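Open day at the Ruotsalainen building, Waltavbridge

Our group had been on the list for the open day for a good while, and when the reminder came round there were enough of us to fill two cars. The Ruotsalainen building is at the bottom end of Waltavbridge, past the rail crossing, and the parking is on the grass across the road. We signed in at the front counter, were given stickers for our jackets and were told to keep to the ground floor unless someone from the building was with us.

The building is shared. Derkar has the ground floor and uses it for kitchen and table trials, meaning bowls, trays, serving dishes and how food sits in them. Clilturard has the rooms upstairs and does flooring and wall finishes for offices and schools. The two share a lunch room and a loading dock and, from what we were told, a power bill that gets argued over.

Ineke Vandenberghe took the first group and I went with her. She has worked for Derkar since it moved in and she kept the talk short. The building was a seed store before it was offices, and the floor area is 1,957 square metres, counting the dock. The old scales are still in the hallway. They no longer work, but the kids in our group stood on them anyway.

The first stop was the fruit table. Derkar had a project on shallow bowls at the time, for cafés and aged care kitchens, and the question was what happens to soft fruit when it is piled up and people keep taking from the top. Grapes are used a lot for this. They bruise, they roll, and the stems catch on each other, so a hand that wants three grapes often lifts half the bunch.

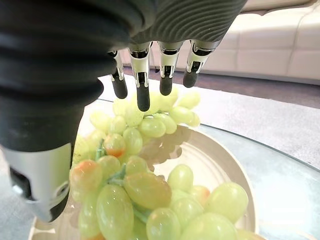 Green grapes in the round cream bowl, ground floor.

The bowl was a plain one. The colour is deliberate, according to Ineke, as a pale inside makes it easier to see when fruit is starting to turn. A few of the grapes had an orange or pinkish blush on them and one of our members asked if they were off. They were fine. Pale varieties often colour a little where the sun gets at them, and she said those are usually the sweeter ones.

There was a good discussion about depth. A deep bowl holds more, but the fruit at the bottom is under weight and gets forgotten. A shallow one has to be filled more often. The kitchens that tried both mostly asked for the shallow one, and Derkar has made 200 of them so far for trial. Geert Dekker from our group ran a motel dining room for years and he did not agree. He said staff will not refill a bowl in the middle of breakfast no matter how nice it is. Ineke wrote that down.

We were also shown how they wash the fruit, which is cold water, a short drain in a colander and then a clean tea towel. The bunches are cut down into small clusters with kitchen scissors before they go out. I have started doing this at home and it does save mess.

Morning tea was in the lunch room. There was an urn, two kinds of slice and a plate of cheese. The coffee was instant. Mirjam Van Beek had brought her own tea bags, as she does.

After the break we went through to the rest of the ground floor, and Patricio Figueroa came down from Clilturard to talk about the flooring. I had expected to find this part dull and it was better than that. They changed a good part of the floor to carpet a couple of years ago, mainly for noise. With hard floors all through, every dropped spoon could be heard at the front counter.
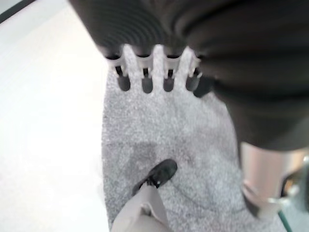 The speckled grey carpet beside one of the white surfaces.

The speckle is there to hide crumbs and lint between cleans. A flat grey would show everything, and a dark one shows dust worse than people expect. Patricio said schools nearly always ask for blue and then come back for grey at the second order. It is vacuumed every evening and given a proper clean in May, when the building closes for a few days.

Kristof Verbruggen asked about the cost against vinyl. The answer was that vinyl is cheaper to buy and easier around sinks, and carpet is cheaper to live with in a room where people talk. Upstairs there is a sample wall with 70 finishes on it, and we were allowed to handle them. Some had been walked on in a hallway first so you could see the wear. The stairs are steep and there is no lift for visitors, so two of our members stayed below and had another cup of tea.

The visit finished a bit after noon. Our thanks to Ineke and Patricio for their time, and to the front counter for finding Geert's hat.

For anyone planning to go, entry is free but you need to book through the front counter. The washrooms are on the left past the old scales. Wear flat shoes for the stairs. The grass parking gets soft after rain, and there is a gravel lot behind the rail crossing which is a five-minute walk.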